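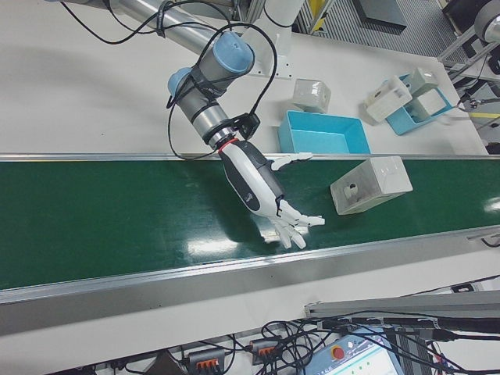
I've packed boxes for a living, so I reckon I'm allowed an opinion on whether a machine can do it. I did two summers on the line at a biscuit place before I ever wrote a word for money, and what I remember is my thumbs. You don't think about your thumbs until you've picked up your thousandth little carton of the day and turned it square with one of them, eyes on the clock. So when I got to Ladley and saw a white robot hand hanging over a green conveyor, fingers a bit curled, with a plastic box sitting skew-whiff on the belt beside it, the thumb was the first thing I looked at. It's a proper one, too!

Ladley is a low grey shed on the edge of Grutitz with terrible coffee and very good parking. The job they're chasing is about as dull as factory work gets: box comes along, box goes in tray, next box please. The project is called Cinon, and it's been running since February.

My first question was the rude one. Why bother with fingers? Plenty of factories shift boxes with a suction cup and have done for donkey's years. The answer I got (over the terrible coffee) was that a suction cup is brilliant until the product changes, and small manufacturers change product all the time. Fair enough. At the biscuit place we had nine carton sizes and a tenth every Christmas.

Then there's the speed. I was told the hand gets through almost 118 boxes an hour on a good day, and I'm sorry, but my old supervisor would've had me on sweeping duty for that. It did 3373 in its longest trial, spread over seven shifts, with a person close by for the ones that landed on their side. Those are the tricky buggers. You or I would flip one without looking.

Hinrichs, the packaging firm footing part of the bill, wants it doing real orders next year. Maybe! I'd happily hand over the night shift tomorrow.

What I really want, of course, is one at home for the dishwasher, and I asked, and everyone laughed. A conveyor brings you the same box at the same height all day long. My kitchen brings you a colander full of wet forks. For now the forks are mine, and I've still got the thumbs for it.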